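Around the Sink: a note on the small bathroom job
21 June 2018

Thank you to everyone who wrote in after the January newsletter asking how the bathroom at the Divov flats was coming along. I have 3 pages of your letters on my desk, and I promise I've read every one (Wing-yan Ho, your advice on drain hair was very thorough!). Most of you wanted to know the same thing, and that was what on earth to keep beside a basin when there's hardly any bench to put it on.

We settled on a black top with a faint white vein through it and a white rectangular basin with rounded corners. I had my heart set on something paler, but Mingxuan Dong talked me round over a long lunch, and I've come to love it. Dark colours show every bit of toothpaste, mind you, so keep a soft cloth handy and give it a wipe before bed.

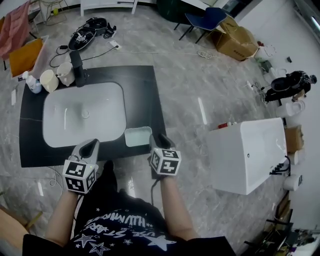
Now, to the business of cups and bottles. My mother kept everything she owned around the tap, and you had to move half of it to wash your face. I'm stricter than she was. Soap goes at the front corner, on the side of your favourite hand, in a little dish you can rinse in a second. Anything tall goes along the back, where an elbow won't find it. Cotton balls are happiest in a jar with a lid, and if you buy hand wash in the big refill bags, a pump bottle you can see through will save you guessing.
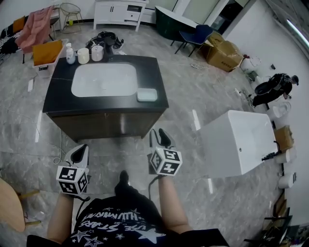

Fongchan Wannasri asked whether jars ought to match. I don't think they need to, as long as they're near enough in height and you like looking at them. Mine came from three different kitchens and get along perfectly well. Do take the labels off first, though. Warm water and a bit of cooking oil will shift the gummy part, and then it's only a quick wash in the sink.

Spare towels and the big bottles can live in the cupboard underneath. Ming-te Hsu is writing about cupboard shelves for the next issue, so please send your questions to the office at 401 Clandau Road.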